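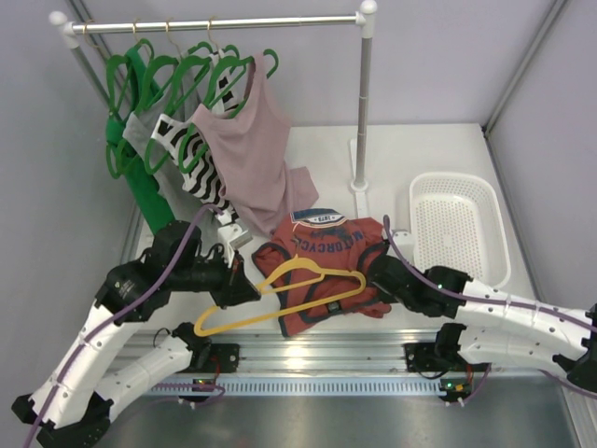
Purkdale Uniform Exchange: Online Booking and Stock System
Support Ticket 800: Garments marked "on rack" are missing from the public catalogue

Status: Resolved, monitoring
Priority: 2
Category: Catalogue / Synchronization
Opened by: Olga Garrido, Front Counter
Assigned to: Lurkis Application Support
Opened: August 9, 2026

Summary of the issue

The front counter reported that garments entered through the intake form and given the status "on rack" could not be found by families searching the public catalogue. The same garments appeared correctly in the staff view. Families who telephoned were told that an item was available, but were unable to reserve it online.

The fault affected cardigans, sweaters and gym tops. Trousers, skirts and outerwear were not affected. A report run at the time of opening identified 62 garments with the correct status and no matching public entry.

Steps to reproduce

Sign in to the staff view and open the intake form.
Enter a garment in the category "Tops" and select a colour from the drop-down list.
Set the status to "on rack" and save.
Open the public catalogue in a private browser window and search by school, size and colour.
The search returns "No items match your request."

Expected behaviour: the garment is listed within 15 minutes of being saved.

Troubleshooting log

Entry 1, Lurkis Application Support
The ticket was acknowledged. The reporter was asked to confirm whether the affected garments had been entered singly or through the bulk upload sheet. The synchronization service was checked and found to be running, with no failed jobs in the queue.

Entry 2, Olga Garrido
Both methods of entry have been used and both show the problem. The counter has cleared the browser cache on each workstation and has tried a second browser, with no change. Please note that the fall reservation period opens shortly and that the counter cannot take all reservations by telephone.

Entry 3, Lurkis Application Support
The search index was rebuilt. The number of missing garments did not change. The index is therefore considered to be working as designed, and the records are being rejected before they reach it.

Entry 4, Lurkis Application Support
A rejected record was compared with an accepted one. In the rejected record the colour field contains a trailing space after the word "Red". The same was found for "Navy" and "Grey". The colour list for the category "Tops" was replaced during the last update to the Ghorbani catalogue module, and the replacement list was imported from a spreadsheet. The public catalogue requires an exact match with its own colour table and discards any record that does not match. It does not write an error when this occurs.

Entry 5, Olga Garrido
Thank you. Can the existing records be corrected centrally, or must each garment be opened and saved again? Several of them already carry a printed tag, and the counter would prefer that the stock numbers remain as they are.

Entry 6, Lurkis Application Support
The records can be corrected centrally and the stock numbers will be retained. The colour list has been cleaned, and a correction script has been run on the test copy without error. Approval is requested to run it on the live system after closing.

Entry 7, Olga Garrido
Approved.

Entry 8, Lurkis Application Support
The script was run on the live system. All affected garments are now present in the public catalogue. One cardigan was listed twice, having been entered a second time by hand while the fault was being investigated. The duplicate was removed and the original stock number kept.

Resolution

Trailing spaces were removed from the "Tops" colour list and from all records created with it. The intake form now trims spaces from every drop-down value before saving.

Outstanding items

A request has been sent to Clendudska, which maintains the public catalogue, asking that rejected records be written to the error report. The reference will be added to this ticket when it is received.

Staff are asked not to re-enter a garment that appears to be missing. Please add its stock number to this ticket instead.

The ticket will remain open for monitoring until the October stock count has been completed.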